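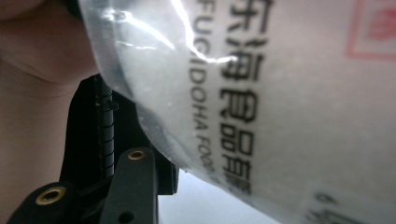 Printed lettering inside a clear plastic bag

Small Parts and Packets: Questions We Get at the Clarkau Sorting Table

Do I have to keep the bag something came in?
Only if the bag tells you something the item doesn't. A company name or a stamp is worth keeping until you know what you have. Plain film with nothing on it can go. People tell me they'll reuse it. They rarely do.

The label is in a language I can't read. Now what?
Copy out whatever you can, in any alphabet, and put the copy with the item. Phone translation is fine for a first guess, but I wouldn't trust it with a company name. Smooth the plastic first - glare over a crease can wipe out a whole word.

Does a red stamp mean it was inspected?
Maybe. It could also be decoration. Don't write "inspected" on your sheet unless you can read the stamp.

Why cover the table with paper?
Small parts show up better on a pale sheet, and a light wooden tabletop scratches.

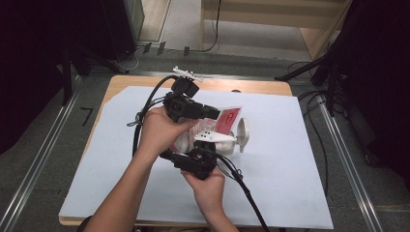

It also gives you somewhere to pencil a note. Change the sheet when it gets too marked up to read.

Should I buy the Jilteck divider trays?
I've used them for two years and I'm not convinced. The set has 30 compartments, and most people fill seven and forget the rest. Old jars with lids do the same job. Borico sells a cheaper tray, but the lid on mine pops open when you carry it.

What about odd white plastic pieces I can't identify?
Bag them together, write "unknown" and the month, and check again in June. If no one has asked by then, let them go. Guessing is worse, as a wrong label tends to stick for good.

Is the Quan labeling app worth it?
The sales page promises a tidy home in a weekend. I logged roughly 595 items and still had to open boxes to find things. A pencil is faster.

Can food packets go in with the parts?
No. Keep them in a separate box, sealed or not.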